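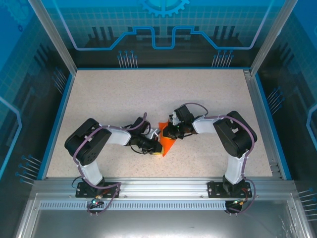 Figure 1. Light beige laminate with small gray and brown flecks, blue strips at left and right.

4. Speckle and the tolerance of crumbs

The speckled countertop has had few friends among people who write about kitchens. It is blamed on landlords, school cafeterias and the decade before whichever one the writer likes. It has nevertheless outlasted most of its critics' own kitchens, and our household interviews in Minby suggest why. When asked what they looked for in a work surface, residents spoke first of price and then of "not showing things." A third group of answers concerned resale value and came mainly from people who had no plans to sell.

We use "speckle" for any printed or molded pattern of small scattered flecks with no visible direction. Wood grain is excluded, as is veined stone, which hides a hair very well and a coffee ring very badly. The Grenero sample book, our main source for patterns, calls speckle by 16 different names. Four of them mention sand, and one mentions oatmeal.
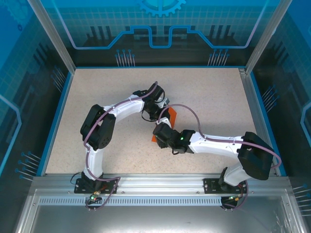

Figure 2. Flat orange object on beige speckle.

4.1 Color against speckle

Speckle hides by size and by color together. A toast crumb on a beige ground with brown flecks is close to a member of the pattern. An orange item is no such thing at any size, as Figure 2 makes plain, and the residents knew this without our help. Several had stopped buying a certain brand of cheese snack. One household had kept the snack and replaced the counter, a decision we recorded without comment.

In the sorting task, 67 adults looked at sample boards and said whether each board was clean. They gave 2956 usable judgments over two weeks of evening sessions. Plain white boards were called dirty most readily, including those that had just been washed. Speckled boards were given the benefit of the doubt well past the point where the authors would have made a sandwich on them. The effect was strongest for the Morico beige series and weakest for Morico Midnight, a black pattern with white flecks that many participants took to be covered in flour.
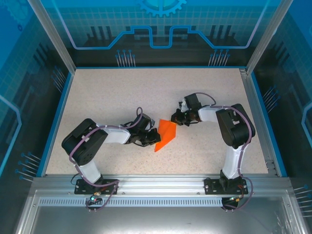 Figure 3. Orange sheet of paper or plastic on a speckled beige surface.

4.2 Large items and the edge problem

Size matters apart from color. An unbroken patch interrupts the flecks, and the eye goes to the place where they stop. For this reason mail, placemats and overdue permission slips stand out on speckle in almost any color, and residents who praised their counters for hiding mess were mostly talking about mess smaller than a pea. The paperwork was still in full view during the interview.

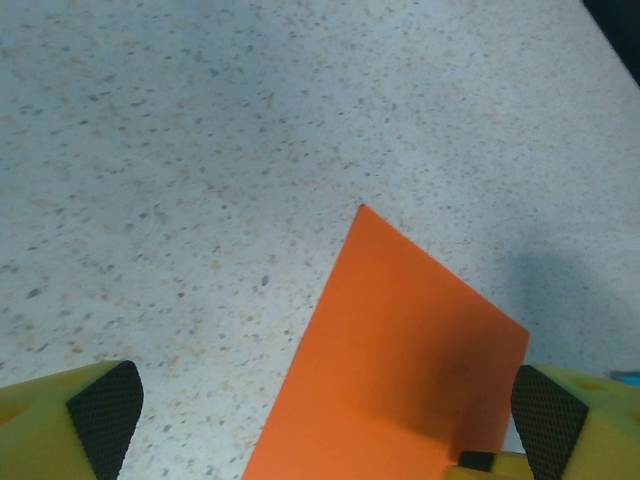
Viewing distance was the variable we handled worst. The boards were shown flat on a table at arm's length, while most people judge a kitchen from the doorway, at a slant, on the way to something else. On a pale surface seen that way, the specks nearest the viewer stay distinct and those farther off go soft, until the far part is closer to a plain tint than a pattern. A crumb there has fewer sharp neighbors to be confused with, but it is also blurred itself. Our data cannot say which of these wins. The Economou scale of surface clutter assumes a viewer directly overhead - a position few residents occupy, even on a Tuesday before guests - and we have left its scores unadjusted.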